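### 4.2 Ajuste da percepção no Stakudport

Antes de começar, respire fundo e reserve um tempinho — esta etapa é tranquila, mas não gosta de pressa.

1. Abra o módulo Besgate e carregue o perfil `pares`.
2. Defina a confiança mínima em 77 e a margem de preensão em 13 mm.

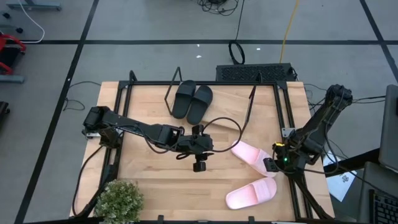
O agrupamento por cor vem ligado de fábrica, e convém deixá-lo assim. Com as sandálias rosa quase se tocando numa das pontas, como na vista de cima, o segmentador pode juntar tudo numa só máscara; se acontecer, aumente a separação para 7 e repita a leitura.

3. Rode o planejador em modo simulado, com os 2 braços habilitados.

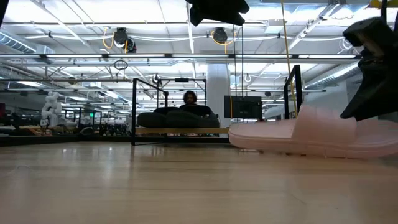 A câmera baixa tem sua própria calibração, guardada à parte. Uma sandália de lado, com a sola para a esquerda, pede a pose `lateral`, e o brilho da madeira clara pede exposição fixa.

> **Cuidado:** não salve o perfil com o planejador ativo. Dúvidas — mesmo as pequenas! — vão para Nouhaila Tawfik.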